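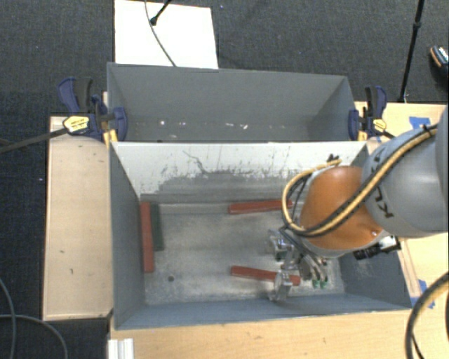 Robot arm reaching over a gray bin.

Skimen Atine audio strap
For standalone VR headsets

We've been wearing the Atine around the office for weeks and we still get a kick out of it! It replaces the stock strap on your headset and adds a pair of off-ear speakers, so the sound seems to come from the room and your ears stay cool through a long session.

The speakers swing up out of the way when someone wants to talk to you, and they mute as they go. Turn the dial at the back to tighten the strap. The rear pad is wide and soft, and it peels off for washing (cold water, no dryer, please).

Battery life is nearly 7 hours at medium volume. Charging is over USB-C, and you can charge the strap and the headset from one cable with the Mollah splitter, sold separately.

What's in the box
Atine strap with speakers
2 rear pads, regular and thick
USB-C cable
Side clips for the Bodport headset

Weight: 878 g with case
Colors: black, sand
Microphone: none, uses the one in your headset

Firmware notes, 2025-07-25
The left speaker no longer pops when the strap wakes up. Thanks to Radomír Mikuš for the very patient recordings that helped us track it down — we owe you a coffee. Update from the Skimen app under Devices, and leave the strap plugged in until the light turns white.

Clips for other headsets are on the way in November. If you'd like to hear when yours is ready, pick your model on the Clips page and leave an email address.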